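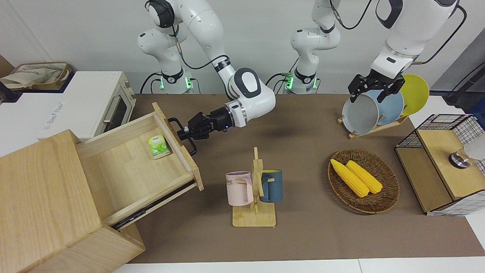

# Grulitz trap log

Records of rodent trap checks, collected by the pest control company Brellar in food storage buildings. The table has almost 2,000 rows, one row for each check of one trap station.

Last update: July 21, 2026

## Files

- `checks.csv`: the main table
- `stations.csv`: position and type of each station
- `notes.txt`: free remarks from the technicians, in the original spelling

## Columns in `checks.csv`

| Column | Meaning |
|---|---|
| `station_id` | number painted on the box |
| `site` | `cabrera` or `dandier` |
| `bait_left` | bait remaining, in percent, in steps of 50 |
| `catch` | `none`, `mouse`, `rat`, `other` |
| `droppings` | `y` or `n`, within one arm length of the box |
| `tech` | code of the technician, without the name |

An empty field means the technician did not write anything. Please do not read it as zero. In the first version we made this mistake ourselves, and the bait use at the Dandier site looked much too high.

## How the data was collected

Each station was checked every 4 weeks. In October the Cabrera site was closed for repairs of the roof, so these checks are missing there. The paper sheets were typed by hand into the table. Dirk Stöcker compared the typed rows with the sheets and corrected the wrong station numbers.

## Known problems

- 3 stations were moved and kept their old number. They are marked `moved` in `stations.csv`.
- `other` is mostly shrews, but also beetles. It depends on who filled in the sheet.
- The percent of bait is estimated by eye.

## Use

You may use the data for teaching and for research. It is not suitable for comparing bait products, as the brand of bait was not recorded. If you find an error, please open an issue and give the `station_id` and the row number.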